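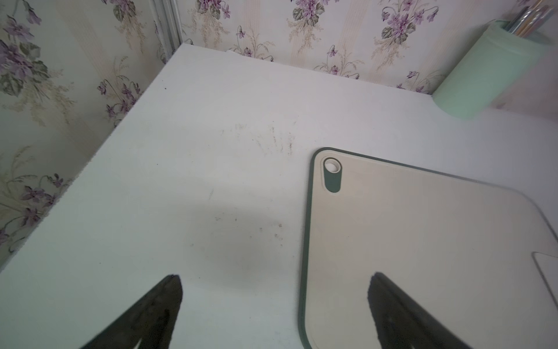
How do you get wallpaper to sit neatly in a corner? You cut the piece so it turns the corner by a finger's width, paste it down, then lap the next length over the top and trim it with a very sharp blade.

Right, on with the gallery! I've been promising to put these up since November, when I finished papering, and a few of you have been asking after the violets. The pattern is called Vusomgate and it came from Flistton, who had it in the sale bin (three rolls left, and I took all of them). I'd gone in for plain cream, but I saw those droopy little grasses between the flowers and that was me sold.

The corner first, then. I'm fonder of it than I should be. The violets have those lovely heart-shaped leaves, and there's a faint stripe behind them that I only noticed once I'd got the roll home. The stripe is a blessing when you're hanging it, by the way, as you can see straight off if you've gone crooked. I went crooked twice. The mint-green pot is for utensils, and I think the green goes beautifully with the purple, though my sister says it's a bit much.

Paste was Braltano ready-mixed, tub number 1199 if you want the same one. It spreads nicely but it does grab, so have your sponge handy and don't stop for tea halfway down a length like I did.

Next, a wider view with all three papered sides and the white table.

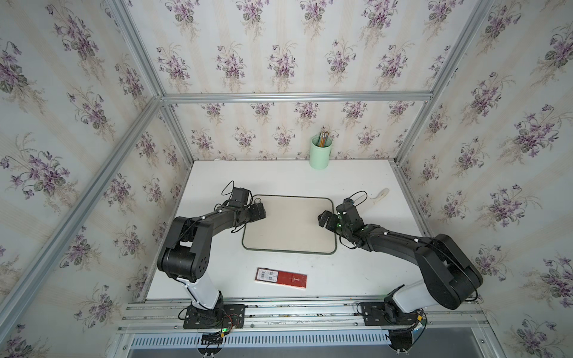

Violets on the left, back and right, with the tray out on the table.

Ehab Kettani lent me his long pasting brush, and I still owe it back to him (sorry Ehab, it's clean, I promise). I've 13 offcuts rolled up in a drawer, mostly short bits, and I'm thinking of lining some shelves with them. If anyone's tried that with pasted paper, do let me know whether it lifted!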